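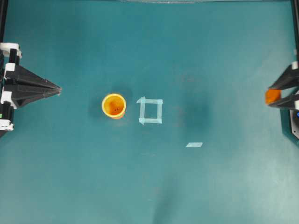

Green work surface, seen from above

Catching rain on a small city lot

October is when the letters start coming in from the Flavness side of town about wet basements and sidewalks that turn into ponds, so I thought I would get my answers down in one place before the leaves come off. Most of our streets were laid out when the only idea anyone had about rain was to get it into a pipe as fast as possible. Those of us with a little house and a strip of yard can hold some of it back, and it's pleasant work if you pick a dry weekend and have someone to hold the ladder.

Start with a walk in the rain

Put your boots on during a good steady downpour and go all the way around the house. Look at where each downspout lets go of its water and where the puddles sit afterward. I like to push a chopstick into the ground at the edge of each puddle (a golf tee does fine too) and then come back in the morning to see what's still standing. If you have a driveway, pour a bucket of water at the top and watch which way it runs. Mine went straight toward the cellar window, and I had lived here for years believing otherwise.

Gutters first

There's no use buying a barrel if the gutter above it is full of maple seeds. Scoop by hand into a bucket, wear gloves, and flush with the hose toward the downspout when you've finished. An old pancake turner bent at the neck will get under the hanger straps. If the hose backs up, the clog is usually in the elbow, and you can take that off with a screwdriver and knock it clean against the step.

Check before you cut a downspout

Some older houses have downspouts that run straight into the sewer, and a good many cities now want them taken off it, but the rules differ from one block to the next when the walls are shared. Call the city desk and ask. Once you have your answer, cut the pipe with a hacksaw, cap the standpipe in the ground so that nothing crawls in, and fit an elbow and a length of extension. Carry the water well clear of the foundation and never toward a neighbor's. My friend Jaime Cunha used a length of leftover gutter laid on bricks for a whole winter, which looked terrible and did the job beautifully!

Choosing and setting a barrel

We have the 70 gallon Stellent, which I picked mostly for the wide lid. A full barrel is far heavier than people expect, so it wants a level bed of gravel or pavers, and it must not lean on the fence. Raise it enough to get a watering can under the spigot. Please measure with your own can – I didn't, and filled mine with a saucepan all through the first summer.

Fit a fine screen over the opening and check it for gaps, or you'll be raising mosquitoes for the entire street. Run an overflow hose from the top to a planted bed. Don't drink the water, and keep it off salad greens. Flowers, shrubs and young street trees will be glad of it. Before hard frost, drain the barrel, leave the spigot open and turn the downspout back to its extension.

Giving the water somewhere to go

If the ground is packed down hard, loosen it with a garden fork and work in compost before planting. A shallow dip, no deeper than your hand is long, makes a fine little rain garden for asters, sedges and swamp milkweed. To test a spot, dig a hole, fill it with water, let it drain, then fill it again. If it's still full the next day, try somewhere else.

You can also lift a few slabs out of a patio and put in creeping thyme. Daichi Uchida over on Kwofie Street pulled up every other paver along his side path, filled the gaps with pea gravel, and says it took him 30 minutes plus a long lunch. I would allow the afternoon.

The drain at the curb

Rake the leaves off the grate before a storm, and bag them or put them on the compost. Stay on the sidewalk while you do it and use a long-handled rake. Never lift the grate yourself. Paint water, car-wash suds and mop buckets don't belong down there either, as our drains go to Caken Creek with nothing cleaned out along the way. Rinse latex brushes in the utility sink.

Next month, salt and icy steps, and what to use on old brick.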